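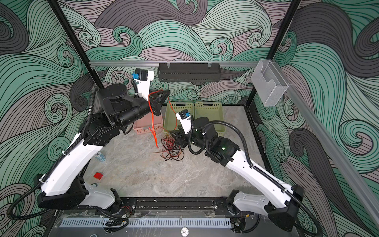 Issue 291

Summer club teaches two robot arms to tidy up the wire drawer

26/07/2021

Anyone who has ever opened the wire drawer in the Stullow workshop knows what a job it is to get one piece out without bringing up all the rest, so it was a pleasure to hear that the summer robotics club has picked that very chore for its big project this year. The students are working with a pair of arms they call Fenia (one name for both, after a good deal of debate), and the aim is for Fenia to pick apart a tangle of wire and cable and put every color in its own basket.

The rules are simple enough to fit on an index card. Black goes in the pink basket, red goes in the middle one, and blue goes in the green one on the right. Each run lasts 30 minutes at most, and the students take turns at the controls, one of them driving and a partner calling out which strand to go for next. They have saved 300 runs since the club started, and those will be used to train the arms to do the sorting on their own. 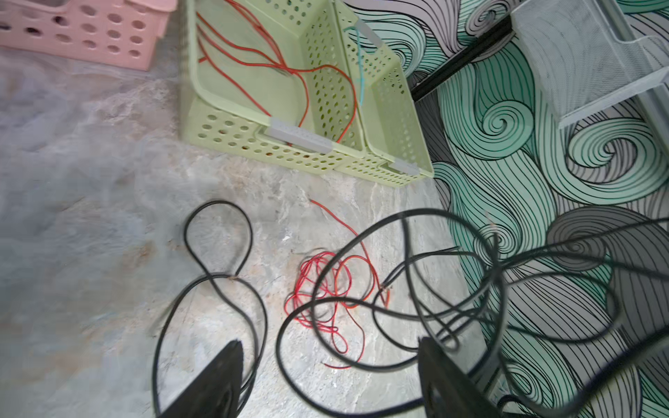

Red wire in the green basket, with black cable on the near side.

Club leader Elvira Mamani told us that the thin wire has given the group far more trouble than the thick. "You pull on a red one and two black ones come along for the ride," she said, laughing. "The kids have learned to lift a little, wait, and look before they lift again. I wish I had that kind of patience with my garden hose!"

The younger members spent most of last week on the camera views from the wrists, which they find the hardest to get used to, and the older ones have been writing up notes on which end of a strand is best to grab. There was a lively argument over whether loops should be opened up on the table first or carried to the basket as they are, and as of Monday it had not been settled.
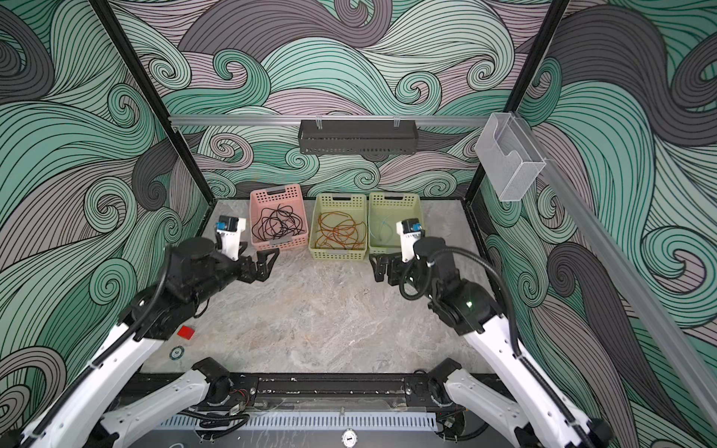

Next stop, the Lengyel Cup

The club plans to enter Fenia in the student class of the Lengyel Cup, to be held in Rono next March. Teams there get 90 seconds to present their project to the judges before the arms start work, and practice talks begin after the summer break. Families are welcome to sit in on those, and students who would like to join the club can leave their name at the workshop desk.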